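Search this manual Enter keyword or part no. Go

Friday, August 22, 2025
By Şükran Demirtaş

Section 3. Setting up Lanell for a gear loan desk

Do sections 1 and 2 first. Lanell installed, printer talking to the desk computer, at least one staff login that works. If the login screen still says Guest, go back.

These notes are written for the Grondthorpe desk but Virnbridge runs the same version. Menus should match. If they don't, check Help > Version before you do anything else.

3.1 Bring in the item list

1. Open Items > Import.
2. Pick the spreadsheet. Has to be saved as CSV, not the regular format.
3. Match the columns. Name, Category, Tag Number, Condition. Leave the rest on Skip.
4. Hit Preview. Check the row total at the bottom. Ours should read 1,078. Yours will be whatever your sheet has, minus the header row.
5. Import. Takes a few minutes. Don't close the window.

CAUTION: Do not hit Import twice. It will not warn you and you will have two of everything. Undo only works untill you log out.

NOTE: Tag numbers with a leading zero lose the zero if the sheet has been opened and re-saved. Format that column as text first.

3.2 Categories

Keep these short. People at the counter scroll through them with somebody waiting.

1. Items > Categories > New.
2. Name it by sport, one sport each. Boxing, Table Tennis, Swim, and so on. "Misc" fills up fast, so skip it if you can.
3. Set the loan length. Default is 14 days, too long for most things. We use 3 for anything on the popular list.
4. Set Max Per Person.
5. Save. The Save button is at the top right, easy to miss.

Anything that goes out as a pair gets one record, not two. Same for a set in a bag or pouch. Type what's in the set in the Contents field – it prints on the slip.

3.3 Labels

1. Load the Patwary roll, shiny side up.
2. Print > Test Label. One only.
3. If the barcode runs off the side, go to Print > Offset and move it left by 1. Test again.
4. Print by category, smallest category first.
5. Stick on a clean flat spot. Wipe it, let it dry, press hard.

Where to put them:

– Paddles and rackets: on the handle, never on the face.
– Gloves: cuff, outside. Not over the lettering.
– Zip pouches and clear bags: use the hang tag, tied through the zipper pull. Stickers peel off soft plastic.
– Balls: no label. Label the bag.

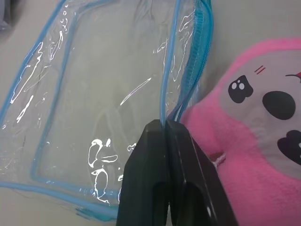

Gear with soft plastic, padding or a thin handle gets the small label size.

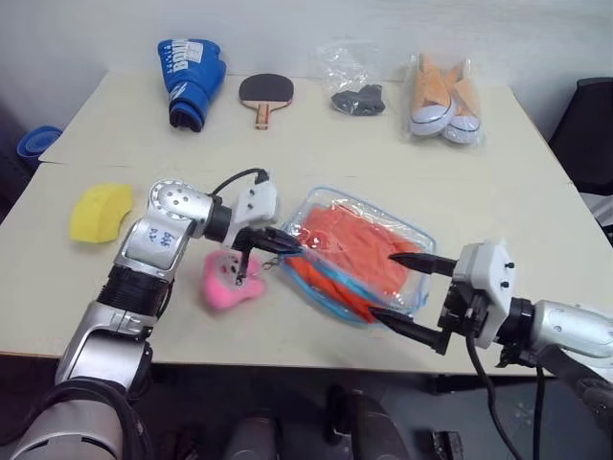 Necati Aksoy wrote in that the small size wouldn't scan at his counter until he turned the scanner brightness down two steps, and asked whether the hang tags could be printed from the same roll. They can't. Tags need the card stock, and you have to change Media Type before you print or the printer feeds three blanks and stops. He also wanted to know if old barcodes can stay on. Peel them. The scanner reads whichever it sees first.

3.4 First checkout

Try this on yourself before opening the desk.

1. Desk > Check Out.
2. Scan the member card. Name comes up on the left.
3. Scan the item. Green bar means good. Yellow means it's already out to someone, red means no record.
4. Look at the condition line. Change it if its wrong.
5. Finish > Print Slip.
6. Now check it back in. Desk > Return, scan, Confirm.

If you get red on something you know you imported, search by tag number with the zero put back on the front. See the note in 3.1.

CAUTION: Confirm on the return screen clears the due date and any late flag. No way to bring the flag back. Check the item over first, then confirm.

3.5 Error codes you may see

Code 247 – printer out of media or lid not shut. Usually the lid.
Code 12 – lost connection. Wait, then try again. Don't restart in the middle of a checkout.
Blank white screen – close the tab and log in again. Open loans are kept.

3.6 Backups

Settings > Backup > Weekly. Save to the shared drive, not the desktop. The November update changes the backup format, so make a fresh one right after it installs and keep the last old one too.

Late notices are in section 4.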